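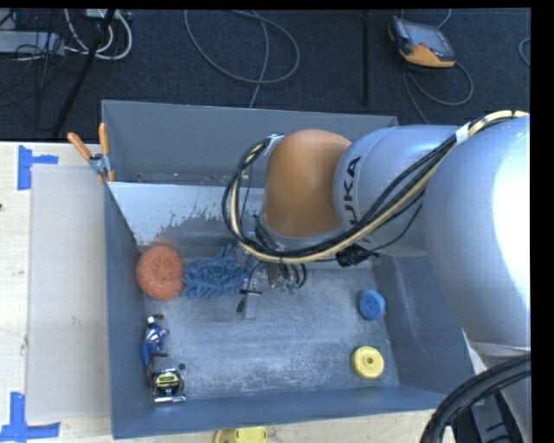 4.2 Setting up the receiving bin

Newly arrived snakes are moved from the transport bag to a receiving bin before they are weighed. Use a bin with smooth inner walls and stand it on a flat, firm surface. An open gray metal bin on a pale wooden tabletop is suitable, provided that the Leka mesh lid is within reach and is latched as soon as the animal is inside. Keep loose cables off the floor on the handler's side.

1. Line the bin with two sheets of plain paper. Do not use bark or sand at this stage.

2. Place the Pematel scale next to the bin, set it to grams, and press TARE with the empty weighing tub in place. The display must read 0.

3. Lower the closed bag into the bin, untie it, and lift the bottom corners with the long hook. Fit the lid.

4. Wait about 9 minutes before moving the animal to the tub.

5. Record the weight in the Vokier log to the nearest gram. For animals over 1,000 g, use the large tub and repeat step 2.

NOTE: If three readings in a row differ by more than 2 g, change the scale batteries and start again.

CAUTION: Venomous species must not be handled under this section. See Section 6.

CAUTION: Do not reach into a bag by hand, even if the label states that the species is harmless.

The Prilldale intake sheet was revised in May. Discard older copies. Questions about species codes go to Yuzuki Oda.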